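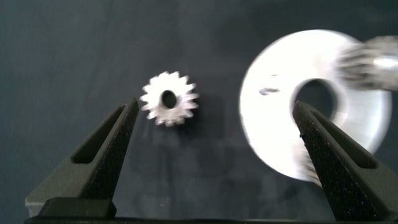
Stella Kashindye writes that her son can sing the whole alphabet but stops cold when she points to a single letter, and she would like to know if the number cards and counting mats would be any different for him. They can be. A child who can recite numbers in order may still not know what a 7 looks like, or that it stands for seven things. The counting mats deal with those two skills separately, and you can start with either one. The other questions we get most often are answered on the rest of this page.

What comes in the counting mat set?

The full set has 156 printable pages. Most of these are single mats with a large numeral, the number word, and a blank area for counters. The rest are numeral cards, dot cards, tracing strips, and a teacher page for each group of numbers. There is also a blank mat if you want to write in your own number.

What ages are the mats for?

They were written for preschool and kindergarten. Some first grade teachers use the teen number mats in the fall as review. If a child can match two objects that are the same and can sit with an activity for a few minutes, the mats for 1 to 3 are a fair place to begin.

Do I have to print all of it?

No. Print one group at a time. The groups are 1 to 3, 4 to 6, 7 to 10, and the teen numbers. Zero has its own mat and can go in wherever you like. I usually teach it after 3, once children are used to the idea that the numeral tells you how many counters go on the mat.

What can I use for counters?

Anything that is the right size for your group and safe for their age. Dry beans, buttons, pom-poms, bottle caps, and small blocks all work. Children under three, and any child who still puts things in their mouth, should have large pieces only. Chunky blocks or jar lids are fine for that.

Can I change the counters during the year?

Yes, and I would. Switch them with the season if you do themes. Acorn caps in the fall and paper hearts in February cost next to nothing, and the mats themselves stay the same.
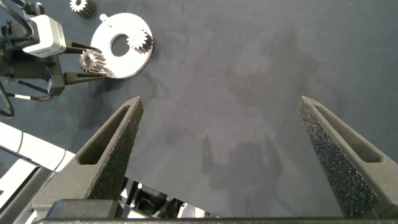 Keep one kind of counter on a mat while a child is still learning to count a set. Mixed counters tend to turn the activity into sorting. Sorting is a good activity too, but it has its own pages in the set, after the dot cards.

How do I print the mats?

Use letter size paper and choose "actual size" in your print settings. "Fit to page" will shrink the tracing strips a little, and then they won't line up with the numeral cards. Black and white printing is fine. The color version has the same content.

Should I laminate them?

If you plan to use them for more than one group, yes. Plastic page protectors also work and let you swap the pages out. Dry erase markers wipe off both, although page protectors get cloudy after a while.

How long should one activity last?

Ten minutes is plenty for most four-year-olds. In a center rotation I plan for 2 mats per child and leave a third in the basket for anyone who wants to keep going. Stop while they are still interested.

My student skips objects when counting. Which page helps?

Use the mats with the printed row of boxes. The child puts one counter in each box and says one number for each counter. After a week or so, move to the mats with the open area and ask the child to slide each counter to the side as it is counted. If counters still get skipped, go back to the boxes with a smaller number.

My student writes numbers backward. Is that a problem?

It is very common through kindergarten and into first grade. The tracing strips have a starting dot on every numeral. Have the child trace with a finger first – then with a crayon, then with a pencil. Don't erase the backward ones. Write the correct numeral next to it and move on. If you have other concerns along with the reversals, talk with the child's teacher or pediatrician.

Can I use the mats in a homeschool with more than one age?

Yes. The easiest way is to give each child a different job with the same number. The youngest places the counters, the middle one finds the matching dot card, and the oldest writes an addition sentence on the blank mat. Benedetta Pace sent in a version of this where the children trade jobs after each number. I have added it to the teacher pages.

Is there a version in another language?

The number words are available in Spanish and Italian. Nives Bassi checked the Italian pages. The Spanish teen number mats are not finished yet.

May I share the file with other teachers?

One download covers one classroom or one family. You can make as many copies as you need for your own children or students. Please send other teachers to the download page so they get the current version, and please don't post the file on a school site that is open to the public.

I found a mistake. Where do I send it?

Use the contact form and include the page number printed in the bottom corner. Corrections go in at the start of each month, and the file can be downloaded again at no charge. The April update fixed the dot card for 9, which had the wrong number of dots in the black and white version.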